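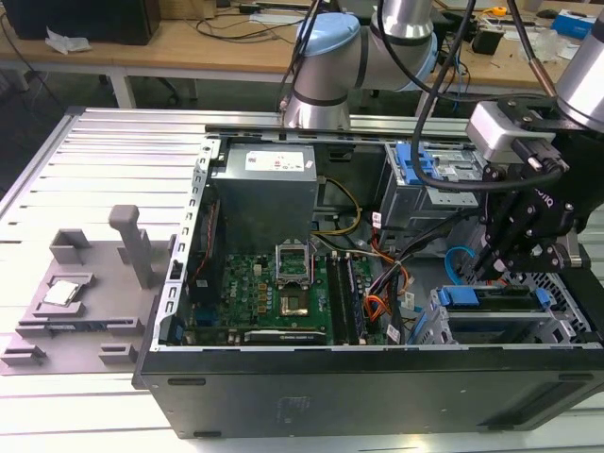

Section 4: Fitting the Processor (desktop tower, LGA socket)

Read this section through before you start. You will need a Phillips screwdriver, thermal compound, a lint-free cloth and an antistatic wrist strap.

4.1 Preparing the tower

1. Shut the computer down and unplug the power cord and all other cables.
2. Press the power button and hold it for a few seconds to drain any remaining charge.
3. Lay the tower on its side on a flat, steady surface, with the removable panel facing up.
4. Take off the side panel and put it somewhere it won't be stepped on.
5. Put on the wrist strap and clip it to bare metal on the case.

CAUTION: Do not open the power supply. There are no parts inside it that you can service.

4.2 Opening the socket

1. Remove the heatsink and fan, if fitted, and wipe off the old compound.
2. Press the socket lever down and out, then raise it all the way.
3. Lift the metal retention frame until it stands open by itself.
4. If there is an old processor, hold it by two opposite edges and lift it straight up.

CAUTION: The gold contacts in the socket bend very easily. Do not touch them, blow on them or wipe them. Keep cables and screwdrivers clear while the frame is open.
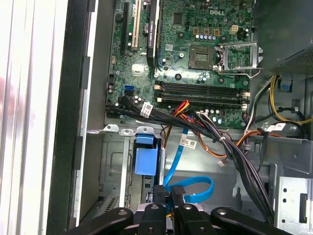
4.3 Seating the new processor

1. Hold the processor by its edges, gold pads down.
2. Match the notches on the processor to the tabs in the socket.
3. Lower it straight down and let go. Do not push or slide it.
4. Close the retention frame, then lower the lever and hook it under its catch. Some resistance is normal.
5. Apply compound and refit the heatsink. Tighten the screws a little at a time, in a cross pattern.
6. Plug the fan lead back into the board.

NOTE: Check that your memory modules are fully seated and both power leads are connected to the board before closing the case. Memory is covered in Section 5.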